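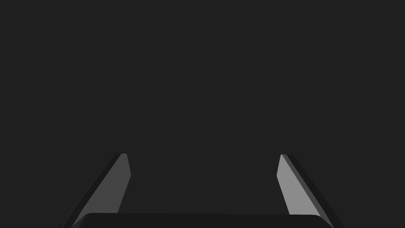
Why does the kitchen faucet take so long to run hot when the water heater is working fine?

The pipe between the heater and the faucet is full of water that has cooled since the last draw, and all of it has to come out first. The heater's setting has very little to do with it.

I spent most of January on this problem in the Casgate house. The heater is in the northeast corner of the basement and the kitchen is in the southwest corner of the first floor, so the run is nearly as long as the building allows. What follows is the measurements, the options I considered, and what I ended up installing.

Pipe volume

The hot line is 41 feet of 3/4 inch type L copper, then 14 feet of 1/2 inch up to the sink. Type L in the larger size holds close to 0.025 gallons per foot. The smaller size holds close to 0.012. That gives 1.03 gallons plus 0.17 gallons, or 1.2 gallons total, call it 154 fluid ounces.

I then measured the real thing. The line was left alone overnight. At 6 a.m. I opened the hot side fully and caught the water in pitchers until a thermometer in the stream read 105 F. Result: 195 ounces. The next morning I repeated it and got 190. The difference between the two is within what I would expect from my own reaction time and a kitchen thermometer.

The measured volume is larger than the calculated volume for two reasons. The first hot water through the pipe gives up heat to the copper, so the front arrives lukewarm. It also mixes with the cold water ahead of it. A ratio of 1.2 to 1.3 seems reasonable for bare pipe at this flow. The faucet delivers 1.2 gallons per minute, so the wait was a little over a minute and a half at 6 a.m.

Insulation first

I insulated the accessible pipe before doing anything else. All of the 3/4 inch run is exposed along the basement joists. I used 3/4 inch wall foam sleeves from Heydari, mitered at the elbows and taped at the seams. The 1/2 inch riser is inside a finished wall and stayed bare.

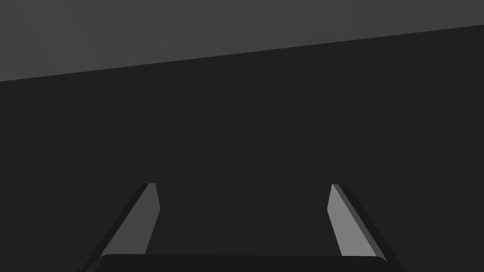 Dark gray, with a band of lighter gray across the top.

Insulation does not help the first draw of the day. By 6 a.m. the pipe is at basement temperature with or without foam. It helps the draws that come 20 or 30 minutes after another one, and in our kitchen that is a lot of them. Before the foam, the water in the line dropped below a useful temperature in about a quarter of an hour. Afterward it held for most of an hour. I would have done this step even if I had planned on stopping there.

Options for the morning draw

Smaller pipe. Replacing the 3/4 inch run with 1/2 inch PEX would cut the volume by more than half. The kitchen shares that trunk with the laundry and a half bath, and I did not want to find out what happens with all three open.

A point-of-use heater under the sink. A small electric tank would work. It needs a circuit I do not have in that cabinet, and it occupies space currently used for the trash can.

Continuous recirculation. This gives the fastest result at the faucet and the worst result on the electric bill. My estimate of standing loss for the loop, insulated where I can reach it, came to 643 kWh per year, nearly all of it heat leaving the pipe. The pump itself is a small part of the number.

On-demand recirculation. A pump moves water only when someone asks for it, and stops when the hot front arrives. Standing loss is close to what it was before. This is the one I chose.

There is no dedicated return line in the house, so the cooled water goes back to the heater through the cold line by way of a crossover at the sink. The drawback is that the cold side can run slightly warm for a few seconds after a cycle. I asked Mehrangiz Rashti, the plumber who did our main shutoff, whether that was a reason to open the wall for a proper return. Her opinion was that for one fixture it was not, provided the pump shuts off on temperature and has a working check valve.

Installation

The pump is a Pundeo, $347 with the crossover and check valve included. It mounts under the kitchen sink between the two stops and plugs into the disposal outlet, the half that is not switched. The temperature sensor that comes with it straps to the outside of the hot stop. Mine responded late. I moved it to a bare section of copper just below the stop, with a dab of Honulent thermal paste under the strap, and the shutoff became more consistent. 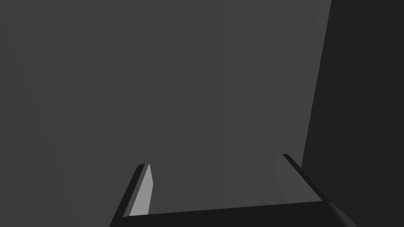
Medium gray, dark panel at right.

Two notes on plumbing. The supplied washers are thin, and one of mine wept until I replaced it with a thicker one. The pump also has to be mounted with the motor shaft horizontal. The instruction sheet mentions this once, on the back.

Results

A cold-start cycle takes 80 seconds from button to shutoff. Opening the faucet after that gives 105 F water in four seconds. I still wait for the cycle, but the water goes back to the heater. At a dozen draws a day, perhaps three of them from a fully cold line, the savings come to between four and five gallons daily. At our water rate the pump will not pay for itself in any period I care to calculate.

The remaining item is the half bath, which tees off the trunk ten feet before the kitchen riser. It gets most of the benefit when the kitchen button is pressed and none when it is not. A second wireless button is on order.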